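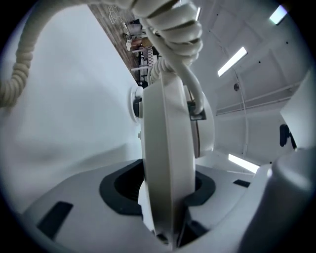 Coiled cord and a white cable.

Mon 21 February

I finally closed my old phone account with Zilleo. I had been paying for a landline in the Kaldale apartment for years and used it mostly to find my cell phone. The bill was 50 dollars a month with the fees, and it went up again in the fall.

Canceling took two calls. The first person said I needed the account number from a paper bill, and I went paperless a long time ago. I found one in the box with the tax stuff and called back the next day. That call was quick. They offered me a lower rate for six months and I said no thanks.

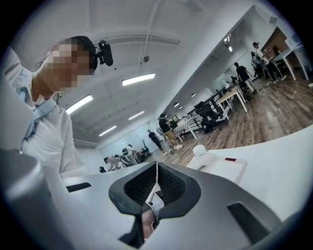 The last bill came to 342 dollars, which included a charge for ending the contract early. I didn't think I had a contract. Apparently I agreed to a new one when I changed the long distance plan. I asked them to take it off and they took off 200, so I paid the rest and let it go.

I also went through the other things that come out of my checking account every month. I dropped the Pirnum magazine and a storage plan I forgot I had. I kept the gym.

The number still rings until the end of the month. If you have it written down somewhere, cross it out and use my cell.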